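How to Plan a Regional Tasting Dinner at Home

A tasting dinner is a good way to learn a cuisine you don't know well. Guests get small portions of several dishes, and you get to cook things you would never make in full size on a weeknight. The plan below is for eight people and uses a Hungarian menu, but the order of work is the same for any region.

Pick one region and stay there

Whole countries are too big for one evening. Choose a river valley, a city or a stretch of coast, and read two or three cookbooks before you write anything down. For this menu I stayed with the food of the Great Plain: fish soup, paprika stews, pinched noodles, sour cherries and curd cheese.

Write the menu backward

Start with the dish that takes the most work and build out from it. Mine was a beef stew, which needs a slow simmer and tastes better the next day. Everything else had to be served cold or finished quickly on the stove.

The final menu was cold sour cherry soup, cucumber salad, a small cup of fish soup, the stew with pinched noodles, and curd cheese dumplings with buttered crumbs. Keep portions small. A cup of soup should be gone in a few spoonfuls, and the stew should cover no more than a third of the plate.

Order the things you can't buy nearby

Good paprika matters more than the cut of beef. I use the Juhász sweet paprika, which comes in a plain tin and keeps its color for months in a dark cupboard. The import counter at Rulden in Osgate carries it, along with dry curd cheese and jarred sour cherries. In December they sell out early, so call ahead. If your curd cheese is wet, hang it in cheesecloth overnight in the refrigerator.

Set up the room

Decide where people will sit before you decide on plates. Eight people need more elbow room than you think when each course comes with its own bowl. Move side tables out, turn off the overhead light if you have lamps, and leave a clear path from the stove to the table.
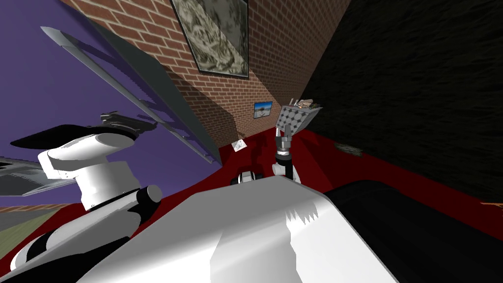 Red carpet, brick wall and framed pictures.

Candles are fine if they have no scent. The same goes for flowers. A strong smell on the table will get in the way of the fish soup.

The day before

Make the stew. Cook the onions in lard over low heat until they are soft and golden, then take the pot off the heat before you stir in the paprika. It burns fast and turns bitter. Add the beef, a little water and salt, cover, and simmer until tender. Cool it and refrigerate.

Make the cherry soup and the dumpling dough too. Both need a night in the cold.

The day of

Salt the sliced cucumbers two hours before dinner, squeeze them dry, and dress them with vinegar, sugar and a little water. Pinch the noodles and leave them on a floured towel. Start the fish broth in the afternoon and strain it, but add the fish only when guests are eating their salad.

Warm the stew slowly. If it looks thin, leave the lid off – don't add flour.

Serving and drinks

Leave a short break before the stew. Pour a dry white with the soup and something red and light after that. For guests who don't drink, I mix Clukivik elderflower syrup with soda water and lemon. It is sweet, so start with less than the label says.

Boil the dumplings while the plates are being cleared. They are ready a few minutes after they float. Roll them in the buttered crumbs and serve with sour cream and powdered sugar on the side.

Leftover stew freezes well. The noodles don't, so cook only what you need.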